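February, quarter to ten at night

Another day in the service of the machine. Seventeen clips accepted, two sent back. The two were both mirrors.

I had thought mirrors would be the easy money. Refugio put me onto this in the first place and he swore by bathrooms: small room, good light, one job at a time. What he left out is that Jolen wants both hands in view from start to finish, and a person cleaning a mirror by themselves uses one hand and lets the other hang about near their hip. So now I hold on to the side of the thing as if it might make a run for it. I have caught myself doing it with the camera off.

Chiến's notes on the rejects came back before lunch. He is unfailingly polite. "Left hand absent for much of the task." "Please work at a natural pace." My natural pace is to leave the mirror until Mum announces a visit, but I suppose there's no box for that on the form.

Did it again after tea, slower, left hand on duty the whole way. 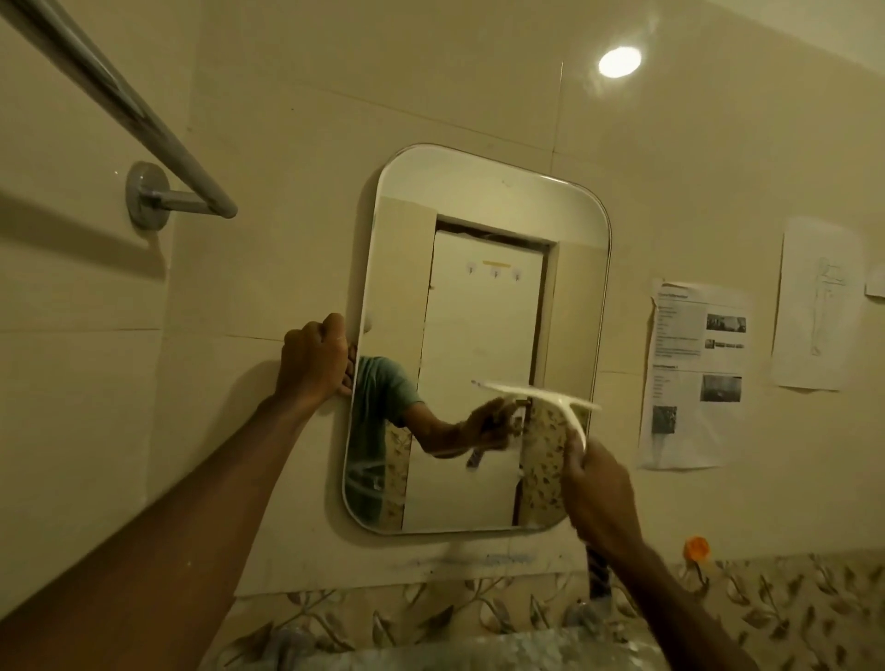
Mirror, second go. White squeegee, green T-shirt, best behaviour.

The instruction sheet says to do the task "as you would at home". I am at home. It is harder than it sounds. I started thinking about which way a squeegee ought to travel, and whether there will one day be a robot in Kivthorpe that does its mirrors in my slightly wrong order - bottom right before top left - and whether anyone will be able to trace it back to me.

Laimutė rang while I was uploading. She's on kitchens this month and has folded 342 tea towels, a figure she delivered with some pride. The target for the whole group is 3000 clips across all the household jobs, and she reckons we'll get there before Easter if Gunārs stops submitting his in the wrong format. I said nothing, having done that myself last week.

Arms sore. Taps tomorrow, then the shower screen if I can face it. Must buy more vinegar.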